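Reading time: 2 min

I've been promising a post on kitchen robots since May, and after a Sunday spent peeling, chopping and scrubbing my way through a pot of soup, I'm finally in the mood to write it. My question is a simple one, really: when can I hand this stuff over?

I've read everything I could find (my family is very tired of hearing about it), and the short answer is not this year. The Sovarent people put out a cheerful update saying their arm managed 78 percent of its kitchen pickups, and my first thought was wow, that's wonderful! My second thought was about the other 22 percent, and what my floor would look like. And that was mostly in simulation, where a dropped egg costs you nothing at all.

Produce seems to be the sticking point. A mug is a mug, more or less, but an onion is round and slippery and has that papery, stringy top, and it never sits quite where you want it, even a computer-made one next to a white gripper.
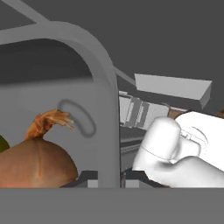
My neighbor thinks I'm worrying about the wrong end of it, and said over the fence that she'd forgive a machine for dropping every vegetable in the house if it would only fold fitted sheets. I do see her point! Laundry takes me two evenings a week, and I don't love either of them. But the folding demo from Drolance took 4 minutes on one towel, and I can't picture standing there waiting for it.

So for now I'm keeping my old paring knife and my bad attitude about dishes. I'll check in again when the next round of demos comes out, and if one of them can wipe down a stove I may get quite emotional.

Recent posts
The Maldonado dishwasher, two years on
Soup for a crowd
What I learned from the Urulberg vacuum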